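Trernley Play Library – Toy and Block Group
Minutes of the February meeting
Posted in February by the minutes secretary, Trernley

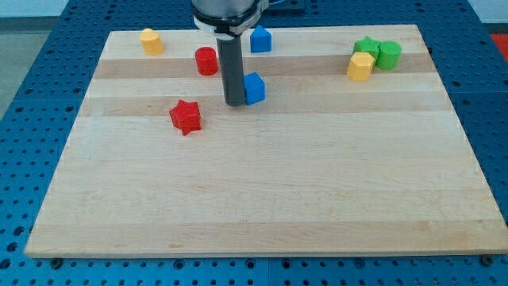

A parent from the Moynihan branch asked whether loose shapes could be lent out in smaller bags, as the big tubs come back with pieces from three different sets and take an evening to sort.

1. Minutes of last meeting. Agreed with one change: the Dondilholm order was for shape blocks, not letter blocks.

2. Loose shapes. The group talked about the parent's question. Blocks are now stored by color. Several members would sort by shape instead, so that stars, cylinders, hexagons and the little house shapes each have a bag. Others felt children look for color first. Agreed to try mixed bags of 30 pieces at Moynihan only, with a card in each bag listing the contents. Trernley will keep the tubs for now.

3. Boards. Sorting on a wood cutting board was liked by those who have tried it. Pieces stand up well and the edge marks out where to work. The blue perforated table stays as it is. Two more boards to be bought, up to $40 for the pair.

4. Brernent shelving. Quote received for $200, delivery not included. Held over until the storeroom has been measured – the last shelf did not fit behind the door.

5. Washing. Blocks to be wiped with warm soapy water and dried on towels before going back into bags. No soaking. Bags to be washed once a month.

6. Other business. The lid for the large green tub is still missing. Please check at home.

Meeting closed at 8:40 p.m. Next meeting in March, same room. Bring spare drawstring bags if you have any.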